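5 January 2025

Print this entry | E-mail this entry

Desk day! I've been threatening to do this since before the holidays and this morning I finally ran out of excuses (well, I ran out of coffee filters, walked to the store, came back and then ran out of excuses).

So you know how bad it had gotten. The left-hand drawer wouldn't close. The right-hand drawer closed but wouldn't open again unless you stuck a ruler in and pushed down whatever was standing up in there, and today it was a stapler. I pulled both of them all the way out, dumped them on the bedroom carpet and sat down in the middle of it with the radio on.

Pens. Oh my goodness, the pens. I had pens from the dentist, pens from the bank we left when we moved out of Tastbridge, three of those fat ones that write in four colors (only ever the green still works, why is it always the green?), and a whole bundle in a rubber band so old it snapped when I looked at it. I tried every one of them on the back of a Zhuravel catalog, and by lunch the poor thing was solid scribble. If a pen didn't write after a good long squiggle, out it went. I was very stern. I did let one dead fountain pen off because it was Grandpa's and I'd like to see if somebody can fix it, but that one lives in the jewelry box now and doesn't count.

What I wanted at the end of it all was one cup on the desk with the pens I really use, and nothing else on top. I've got a picture in my head of a nice big bare white desk with a pen cup on it and I am going to get there if it kills me.
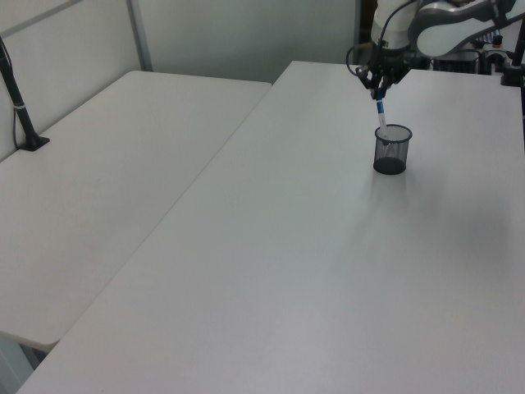
How many pens do you need in a pen cup?

Few enough that you can pull one out without two others coming along for the ride. For me that's a couple of everyday ballpoints, a pencil, a marker for boxes and a pair of small scissors.

I went back and forth on the cup itself for much too long. The old one was a Skelari mug with a chip in the rim, and I love it, but it's heavy at the top with the handle on and the cat has had it over more times than I can say. Mesh is so much better. You can see what's hiding at the bottom, the dust doesn't sit in there in a gray felt the way it did in the mug, and you can give it a rinse under the faucet. The mug has gone to the bathroom with the toothbrushes and looks quite happy there.

After lunch I did the paper, which was less fun. I found the manual for a printer we don't own anymore, 11 birthday cards I'd bought and never sent (so that's everybody sorted through to next winter!), and a jigsaw receipt from Itska. The jigsaw is the 900-piece harbor one that's been under the couch with one corner done. I nearly got it out right there. I was good, though, I put the receipt in the bin and kept going.

Then the wiping down, with warm water and a drop of dish soap. There was a tea ring by the window side that I'd honestly taken for part of the desk, and it came off in about two goes. I was so pleased I went and did the windowsill as well, and the lamp, and then the light switch, and then I noticed the top of the door frame and made myself sit down.

Drawers are back in and they both open. Paper clips are in the little mint tin, stamps are in the other mint tin, and I've already mixed the two up once. The charger cords I've put off till February. They're in a bag in the closet and I don't want to talk about it.

It's dark out now and I'm writing this at the desk with one of the everyday ballpoints lying next to me, so I'd better go put it back in the cup before bed.

Recent entries
The great coffee filter shortage
Soup again, and a walk to the river
Taking the tree down early
What I did with all the ribbon

Contact | Copyright, all entries | Back to top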